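Cotelex to close Hafstein returns depot, move work to Vavmont

Household goods distributor Cotelex will close its returns depot in Hafstein in October and transfer the work to its larger site in Vavmont, the company told staff and retail customers in a notice this week. The Hafstein building will be handed back to its landlord at the end of the lease. The retail parcel counter at the front of the same building will also close.

The depot receives unsold and customer-returned stock from regional stores, checks it against the paperwork, and sorts it for resale, repair, or disposal. Sixteen people are employed there on permanent contracts. According to the notice, all of them have been offered positions in Vavmont at their current pay grade. Employees who decline the transfer will receive severance under the existing agreement, which sets the amount by length of service.

The distance between the two towns is around 40 miles by the county road. Cotelex said it will pay a travel allowance to transferred employees for the first part of the transition but did not state the amount. Shift start times in Vavmont are earlier than in Hafstein, with the first shift beginning at 6 a.m. The notice says requests for a later start will be handled individually by site management.

Villads Eskildsen, who manages returns operations for the company, said the decision was based on freight costs and the condition of the Hafstein building. Most returned goods already pass through Vavmont on the way to Hafstein, he said, and are then trucked back again once they have been graded.

"The same pallet can travel that road in both directions before anyone decides what to do with it," Eskildsen said. "The cost of that has gone up every year, and the lease renewal would have required us to replace the roof insulation and one of the dock levelers at our own expense."

The Hafstein building has two loading docks, only one of which can take a full-length trailer. Drivers arriving at the same time as a scheduled pickup have had to wait on the access road, and the town has received complaints about trucks standing there with their engines running. The access road is also used by the feed store and the municipal salt shed.

Under the new arrangement, stores will continue to use the current return labels until their supply runs out. New labels carrying the Vavmont address will be mailed with regular stock deliveries. Goods shipped to Hafstein after the closing date will be forwarded by the carrier for a limited period, and stores will be charged the forwarding fee. The address for credit disputes does not change.

Processing time is expected to increase during the move. Cotelex's published standard is that a store receives credit within two weeks of a shipment being signed for at the dock. The notice asks customers to allow additional time for shipments that arrive while shelving and records are being transferred, and to avoid sending bulky items such as floor lamps and flat-packed furniture in that period if storage space permits. 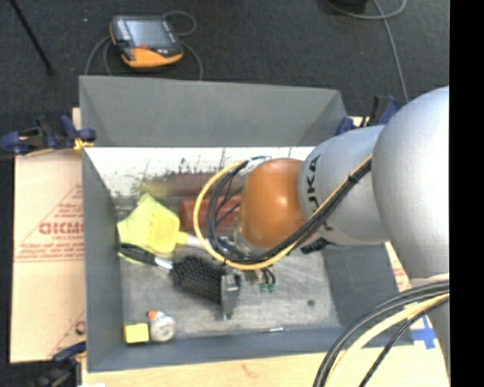 Damaged goods will be handled separately. At present, items that cannot be resold are held in Hafstein until a full load is available and are then collected by Jamaro, a salvage contractor. Jamaro will collect directly from Vavmont under the existing contract, with pickups moved from the afternoon to the morning. Items containing batteries must still be packed apart from other returns and marked on the outside of the carton. Cartons that are not marked will be sent back to the store unopened.

The closure of the parcel counter has drawn more comment in Hafstein than the closure of the depot itself. Residents use the counter to send and collect packages, and the next closest staffed location is in Vavmont. Saoirse Kinsella, who runs a yarn and fabric store on the main street, said she sends most of her mail orders from the counter.

"I can walk a cart over there before I open," Kinsella said. "Driving to Vavmont means closing for the morning or going after dinner, and their counter isn't open after dinner."

Kinsella has asked the town whether a parcel service could be placed in the library annex, which has a street-level entrance and parking. The town clerk's office confirmed that it had received the request and said the annex would need a lockable storage room before it could be considered. No cost estimate has been prepared. Cotelex said it has no plan to operate a counter elsewhere in Hafstein but would leave its scale and service desk in place if a new operator wished to take them over.

The landlord has not named a new tenant. The property is zoned for light industrial use and storage, and any change to retail or residential use would require a hearing. The lease requires Cotelex to remove its racking, patch the anchor holes in the floor, and repaint the dock markings before the keys are returned.

Parcels addressed for collection at the Hafstein counter will be held there until the last day of operation. Unclaimed parcels will then be moved to Vavmont, where customers will need a photo ID and the original collection slip. Stores with questions about pending credits should contact their regular account representative and have the shipment number available.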